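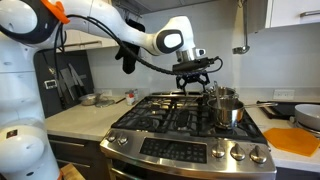 pot on the back burner

lenni_harju
how long do you simmer chicken stock? recipe says 13 hours, seems nuts

Trulavmont80
4 hrs. any longer and it tastes flat

skindix
disagree – overnight, lid cracked, lowest flame. way more body

Trulavmont80
thats beef bones. chicken is done by lunch

zustum
wings and feet, 5 hrs, no salt til the end. dont let it boil or its cloudy

lenni_harju
ok going with 5. no feet tho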